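The stop that wasn't in the log

I work on the sidewalk delivery robot at home in the evenings and on most Saturdays, and for the past few weeks I have been chasing a fault in the emergency stop. I'm writing it down while I still remember the order I tried things in.

The robot is called Tadine. It exists as a set of drawings, a drive board on my desk, and a model that runs in a simulated city. All of the driving so far has been in the simulated city. The planner is mine. The safety layer, which I call Rutine, is a small separate program that reads the range sensors and cuts the drive command if anything comes inside the stop distance. It is supposed to win every argument with the planner.

On run 1393 it lost one. Tadine was going down a straight piece of sidewalk, a pedestrian crossed its path, and it drove into the pedestrian at walking speed. The run was marked as passed.
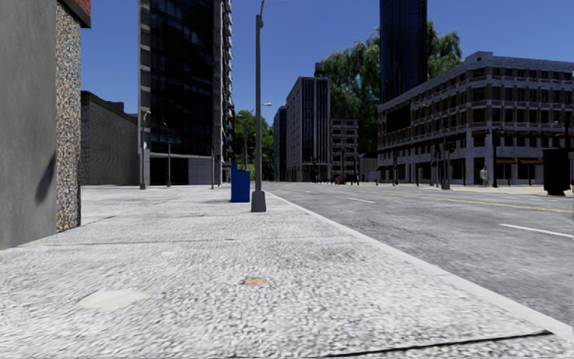 The long block, with the curb on the right. Most of my runs use this stretch.

The first thing I checked was the log. Rutine writes a line every time it cuts the drive, and there was no line. I took that to mean the sensors had missed the pedestrian, and I spent two evenings on the sensor settings. That was a waste. When I replayed the recorded ranges by hand, the pedestrian was in them clearly, well before contact.

So the ranges were fine and the stop never fired. I wrote to Rafail Kourkoulas, who built an earlier version of the safety layer with me, and he asked what the filter was doing. I had forgotten there was a filter. We added it back in March because the robot kept stopping for cracks and seams in the paving. It throws out any return that isn't connected to the ground, on the theory that a real obstacle has to be standing on something.

I loaded the city again and went to look at the people in it. 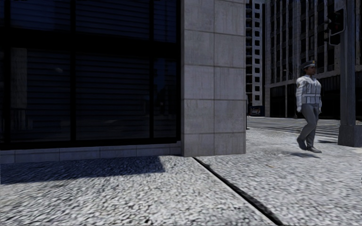 Uniformed pedestrian by the corner pillar. Look at the gap between the shoes and the shadow.

The feet don't touch the pavement. It's a small gap, and I had watched these figures walk past for months without noticing it. The filter looked for a connection to the ground, didn't find one, and discarded the whole person. Rutine then had nothing to stop for. The contact check used the same filtered data, which explains why the run passed.

It would be easy to call this a simulator problem and move the figures down. I did move them down, and the stop fired at the right distance on the next run. But the filter is still wrong. A real person stepping off a curb, or a kid jumping, or a bag swinging from somebody's hand can all show a gap to a sensor mounted low. I would not want that code on a sidewalk with anyone on it.

What I changed, in order:

The ground connection rule is out of Rutine completely. It can stay in the planner, where a mistake costs a bad path and the safety layer still has the last word.

The contact check now reads positions straight from the simulator and shares no code with the robot.

Rutine writes a line when it discards a return as well as when it stops. If that had been there from the start I would have found this in one evening.

The stop delay limit is 200 milliseconds, down from 300. This had nothing to do with the fault, but I was in the file.

With the rule gone, the old nuisance stops came back, as expected. The worst place is the block with the subway entrance.

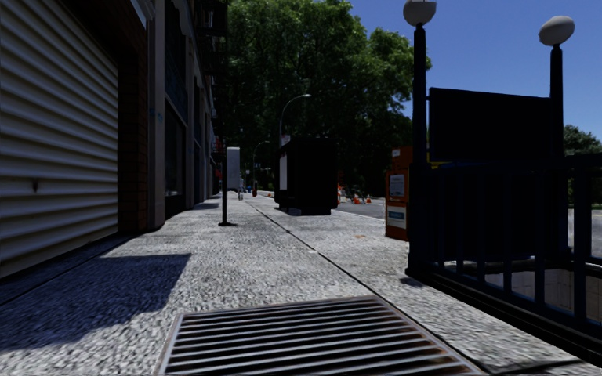

Drain grate up front, railing on the right. The new version stops dead at the grate.

The grate is flush with the pavement and Tadine ought to be able to treat it as ground. At the moment it rolls up, stops, waits, and stays there until I end the run. The seam behind it sometimes does the same thing. The railing is not a problem, and neither is the vending box.

I can live with that for now. A robot that parks itself at a drain is annoying, but I know where it is. Rafail thinks I should raise the height threshold a little. I want to see the discard log from a full set of runs before I touch any threshold, considering how the last shortcut went.

I also went back through the older passed runs with the new contact check. 2 more of them should have failed, both with pedestrians crossing. I have marked them as failed and left the original results next to them.

The motor mounts from Honkanen are still in their box and will stay there until the grate is sorted out.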